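Chapter 28
Washing Clothes at Home

Most households wash clothes every week, yet few people are ever shown how. This chapter covers sorting, loading, choosing a cycle and drying. It starts with sorting – the step most often skipped – and with reading care labels. Terms in bold are listed on page 331.

Before you begin, look over the laundry area where you live. Find the machine's door latch, its labels and a place to set a basket.
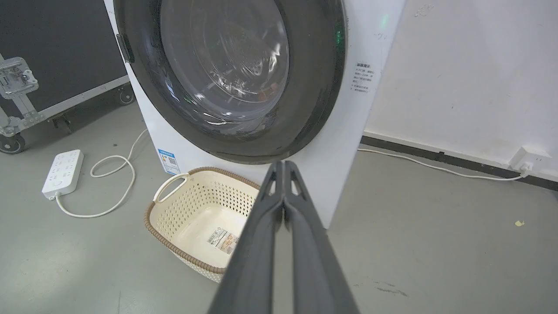
Figure 28.1 A front-loading washing machine with an empty laundry basket at its base.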